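# Ein Korb ist keine Schublade

Seit Jahren steht in fast jeder Küche, in die ich komme, ein flacher Korb auf dem Tisch. In vielen liegt dann alles Mögliche: Batterien, eine Rechnung, zwei Kugelschreiber, der Schlüssel vom Fahrradschloss und ganz unten eine Zwiebel. Ich halte das für einen Fehler. Ein Korb auf dem Tisch sollte für Essen da sein, und zwar für Essen, das am selben oder am nächsten Tag gegessen wird. Die übrige Zeit darf er leer bleiben.

Meine Meinung dazu hat sich langsam gebildet. Ich habe einmal 145 Euro für ein Ordnungssystem von Vaseo ausgegeben, stapelbare Boxen mit Deckel und Beschriftungsfeld. Sie waren gut gemacht. Nach einem November mit diesen Boxen wusste ich trotzdem nicht mehr, was in welcher lag, und im hinteren Teil des Regals waren die Kartoffeln ausgetrieben. Was einen Deckel hat, wird vergessen. Bei einem offenen Korb sieht man beim Vorbeigehen, was drin ist.

Ein Korb braucht dafür keine besonderen Eigenschaften. Oval ist praktisch, weil längliches Gemüse hineinpasst und trotzdem noch Platz auf dem Tisch bleibt. Ein Rand, der nach außen geht, macht das Hineingreifen leichter. Geflecht lässt Luft durch. Mehr verlange ich nicht, und ob unten noch ein Etikett klebt, ist mir gleich.
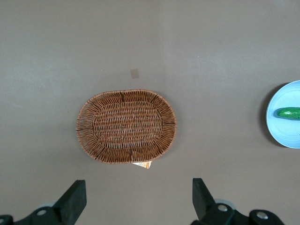
Elikem Kpodo wendet ein, ein leerer Korb sei verschenkter Platz, und wer auf wenigen Quadratmetern koche, könne sich so etwas nicht leisten. Besser hänge man ihn an die Wand oder lasse ihn ganz weg.

Der Einwand ist berechtigt, soweit es um kleine Küchen geht. Ich habe selbst lange eine gehabt, mit einer Arbeitsfläche von 122 Zentimetern, Spüle nicht mitgerechnet. Gerade dort war der Korb aber nützlich. Was ich zum Kochen brauchte, kam vom Einkauf hinein, und wenn ich Platz zum Schneiden wollte, stellte ich ihn mit einem Griff auf den Stuhl. Mit losem Gemüse auf der Platte geht das nicht, es rollt. An der Wand hätte der Korb nichts genützt, dort wäre er Dekoration gewesen.

Der Teller ist die andere Hälfte der Sache. Ich trenne streng: Im Korb liegt, was noch Zeit hat, auf dem Teller liegt, was jetzt dran ist. Wenn eine Gurke auf dem Teller liegt, wird sie als Nächstes gewaschen und geschnitten. Das klingt pedantisch, spart mir aber jeden Abend eine Entscheidung. Auch die anderen im Haushalt verstehen es, ohne dass jemand einen Zettel schreibt. Es muss kein guter Teller sein. Ein einfacher runder reicht, am besten in einer Farbe, die sich vom Tisch abhebt. Auf Hellblau sieht man Grünes sehr gut, auf dem braunen Tisch daneben schon etwas schlechter.

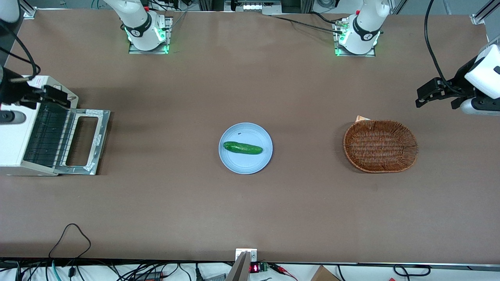
Gurken gehörten weder auf einen Teller noch in einen Korb, schrieb mir eine Leserin, sondern ins Gemüsefach, und zwar sofort nach dem Einkauf. Alles andere sei Folklore.

Ich sehe das anders. Gurken mögen es nicht sehr kalt, und in meinem Kühlschrank werden sie hinten an der Rückwand glasig. Einen Tag im kühlen Zimmer überstehen sie gut. Im Hochsommer gebe ich der Leserin recht, da kommen sie bei mir auch ins Fach, nach vorn. Tomaten bleiben draußen, Zwiebeln ebenfalls, aber die liegen bei mir dunkel und nicht im Korb.

Bleibt die Frage nach dem Geld. Ein Korb von Grerby und einer von Vandenberghe stehen bei mir seit Jahren nebeneinander, der eine war deutlich teurer. Im Gebrauch merke ich keinen Unterschied. Man kann für geflochtene Ware bis zu 200 Euro ausgeben, wenn man unbedingt will. Für einen Gegenstand, in dem zwei Tage lang Gemüse liegt, ist das zu viel.

Wer es ausprobieren will, sollte mit dem Ausräumen anfangen. Die Batterien kommen in eine Schublade, die Rechnung wird bezahlt, die Zwiebel wahrscheinlich weggeworfen. Danach wird der Korb ausgeklopft und kommt wieder auf den Tisch, und hinein kommt erst beim nächsten Einkauf wieder etwas.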